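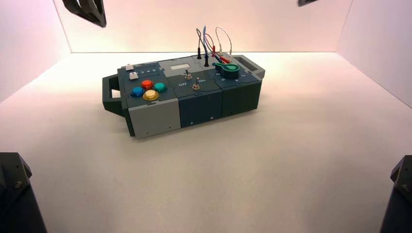

Quem somos

A Vusosix nasceu de uma conversa que não acabava nunca! Éramos um pequeno grupo de leitores de política internacional, trocávamos mapas e recortes de imprensa todas as quintas à noite, e um dia decidimos publicar tudo isso em português, para quem quisesse ler.

Hoje somos 18 pessoas, entre analistas, tradutores e revisores, e acompanhamos de perto a diplomacia regional: cimeiras, acordos de fronteira, missões de observação, negociações de cessar-fogo (e os comunicados finais, que lemos até à última vírgula). O nosso arquivo já reúne 2.244 textos, todos de acesso livre.

A direção editorial é de Esperanza Tran, que começou connosco a traduzir discursos e ainda hoje não larga a caneta vermelha. Cada análise passa por dois revisores e indica sempre as fontes consultadas. Quando erramos, corrigimos na própria página, com a data da alteração.

Publicamos ainda o Jukel, o nosso boletim semanal, e os Cadernos Hestwood, dossiês mais longos com cronologia, mapas e glossário. O próximo sai em março e é dedicado aos tratados de água partilhada, um tema que nos entusiasma imenso!

Quer escrever para nós? Envie uma proposta de 100 palavras através do formulário de contacto. Lemos todas.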